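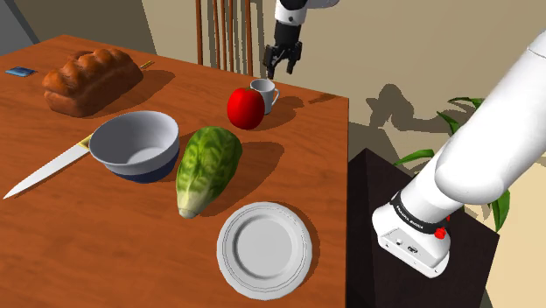
Table with the bread, apple and lettuce

Ludavent Home Forum > Furniture care > Oiling a dining table

rberchtold
Oct 9, 2021
I want to redo our dining table before November. Has anyone used Rorkau oil over old varnish? The tin costs 11 pounds and covers a small table.

youngsook_k
It won't soak in over varnish. Sand it back first, then two thin coats — leave a night between them.

gaeun_seok
I disagree. I put it over worn varnish 4 years ago and it has held up. Wash the top well and skip the sanding.

youngsook_k
Worn varnish, maybe. On a sound finish it just sits there and goes sticky.
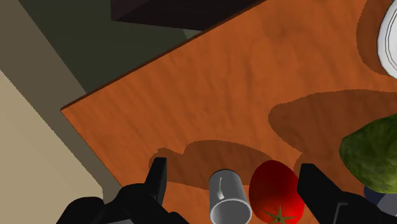
um_mj
Sanding is fine if you stop at 300 grit. Finer than that and the oil hardly takes. Go with the grain, and do the sides of the board as well as the top. On an orange top with a darker strip along the edge like this one, I'd try a bit underneath first, as oil can deepen the colour.

rberchtold
Thanks. I'll test the underside and sand if it stays tacky.

gaeun_seok
Fair enough. Thin coats either way.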